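Subject: Re: [small-importers] Wurell half bottles and the shelf question
From: Bohumila Beneš
Date: Tuesday, April 21, 2026

Hello all,

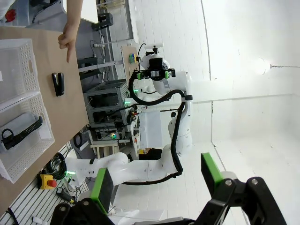
thank you for the quick answers to my message from last week. I will try to reply to the main points together, so that I don't send five separate mails.

First I quote the part which Sima wrote, as I think it contains the real question:

> We were offered the Wurell dry cider in the small bottle, but only if
> we also take the big one. Our shops have very little space in the
> cooler. Did anybody get the small one alone? And what did you pay for
> delivery? Fladness told us the minimum is 54 cases, mixed, and they
> would not move from this. Also I don't understand if the price
> includes the deposit or not.
>
> Sima

About the minimum: we received the same number, 54 cases, in January. I asked if we could share one order with another buyer in our town, and they agreed, with the condition that there is one invoice and one delivery address. So we took 30 cases and our neighbor took the rest. It was a little bit of work with the paperwork, but both of us could store the goods without renting extra space. If you have a friendly shop near you, I would try this before you argue more about the number.

About the small bottle alone: yes, we have it alone. But I must say that we ordered before they changed their list. In the new list the small bottle is written under "mixed orders only". I wrote to Fladness about it and the answer was that existing customers can keep the old condition until the end of the summer. For new customers I don't know. Please ask them in writing, because on the phone I was told two different things by two people.

About the deposit: the price on the list is without deposit. It is written on the second page in small letters, and I also missed it the first time. Our invoice was 749 in total with the deposit and the delivery, and I had expected less, so I called them and they explained it line by line. They were polite, only the list is not clear.

Now to what I wanted to ask in my first message and maybe did not explain well. We sell the cider in our own two shops and also to a few cafes. The cafes like the small bottle very much, as a guest can have one with lunch. In the shops it is different. People take it in the hand, look at the price, compare with the big one and put it back. Per glass the small one is more expensive, and our customers calculate quickly. We tried to put it near the cheese and it was better there than in the cooler, but then it is warm when they buy it, and for the same evening nobody wants this.

Did somebody try to sell it in a pack of four? Nerevska makes a simple carton carrier which fits (I measured it with their sample, the neck is a bit tight but it goes in). They sell the carriers in packs of 25. My idea is to give a small discount on four bottles and put a few cold ones next to the register. I am not sure if the discount will eat all the margin. If you have done something similar with cider or with wine in small bottles, I would be thankful for your experience, also if it was a bad one.

One more thing for those who plan to order now. The labels of the new batch have a different barcode than the old one. Our register did not know it and we had to type it by hand for the whole Saturday. Please check it before you put the bottles out.

I can send the contact of the person at Fladness who speaks about shared orders, only write to me directly, I don't want to put her address on the list.

With kind regards,
Bohumila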